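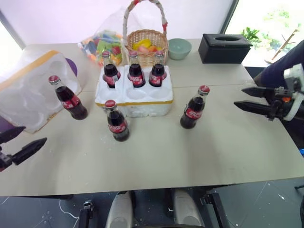

Why compare grippers on the same object before comparing them on different ones?
Because a change of object alters the friction, the mass and the shape all at once, and the share owed to the gripper can no longer be separated out.

Chapter 4. Comparing Parallel Grippers

Chapter 3 dealt with arm reach and with the placing of cameras. The arm is now held fixed and the end of it is varied. Two finger sets are used throughout, the Bite and the Grultora, both driven by the Zasus controller with the settings in Table 4.1. Trials were run at the Grernilwood laboratory under Uchenna Uzor, 120 for each finger set.

A full glass bottle is a demanding test piece. It is smooth, heavy for its width and narrow at the neck, and a foam carrier leaves little clearance round the base. An error in the angle of approach that passes unnoticed on the open table will bind the bottle against the wall of its slot.

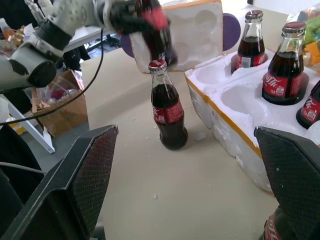 Figure 4.2 Upright bottle between the fingers, wrist camera view. Foam tray at right.

Closing force is set in steps up to 95 per cent of the rated value. Each trial is scored on three counts: grasp, lift and release. A bottle that turns in the fingers but is still set down upright scores on all three, and the turn is noted separately.

Section 4.1 defines the scores. Section 4.2 treats finger pads, and Section 4.3 the wrist camera. Readers without access to a second arm may omit Section 4.5.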